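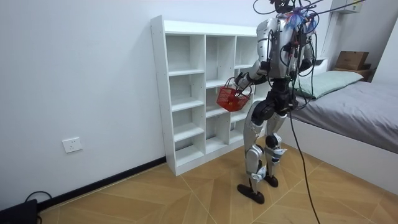 White shelves, small room. Red basket.

Up before 7 and had toast standing at the counter. Rain until lunch, so no point starting on the fence. I decided to get the small room sorted instead, which has been on the list since we painted it in May.

The shelf unit is staying against the left wall. I went back and forth on this. Under the window it would get the sun and the book spines would fade, and on the other wall it blocks the door from opening all the way. The outlet on the left wall is low down and the unit stands clear of it, so I can still plug in the lamp and the vacuum. Measured twice anyway.

Every cubby is empty, and I want to decide what goes where before I put anything in. Last time I filled a shelf as I unpacked and lived with the mess for two years. The narrow column is going to be for small stuff: envelopes, tape, batteries, the sewing tin. The other two columns have openings of different heights, so the tall books go in the tall ones and the paperbacks in the short ones. Binders at the bottom because of the weight.

The red basket is for whatever has no home yet. I like it for this job because it has a handle and I can see through the mesh when I'm hunting for something. It won't live on the shelf for good. Once it's empty it goes back to the laundry for clothespins.

Aroha Sutcliffe called at 10:30 about the Telten box. She still has it in her garage and wants it gone before her sister comes to stay. I said I'd get it this week. It's mostly cookbooks and the good tablecloth, and I think the slide viewer. She asked if I wanted her old desk as well. I said no and then thought about it all through lunch. The room is small. A desk would mean giving up the chair, and I'd sooner have the chair.

Soup for lunch, the last of the leek. Need to buy leeks, bread, dish soap, a new sponge.

In the afternoon I went through the first carton in the hall. Kept the Furtună atlas, although the binding is going. Kept the photo albums. Threw out a stack of Lustance catalogs that I moved here from the old place without opening once. Found the manual for the Clumevitz radio, and the radio itself went to the thrift store last fall, so that went in the recycling too. There was also an electric bill for $133 from the old apartment, marked paid. Into the shredding pile.

Page 488 of the atlas had a pressed leaf in it. I don't remember doing that. Maybe Dad. I left it there.

The wood floor in there needs a proper mop. I swept, and the dust was mostly along the black baseboard, where I can never get the broom in flat. The baseboard itself shows every speck. I wiped a length of it with a damp rag and will do the rest when I mop. I should also put felt under the shelf unit, as the base sits straight on the floor and I don't want scratches if it ever gets moved. There was a packet of felt pads in the kitchen drawer. Looked, couldn't find it. Added to the shopping list.

Stopped at 5. There are four more cartons in the hall and one of them is only cables and chargers, which I'm leaving until last.

Leftover chicken for dinner. Called Aroha back and told her no on the desk, for certain this time. She said her nephew will take it. Books go in tomorrow if the labels are dry enough to stick.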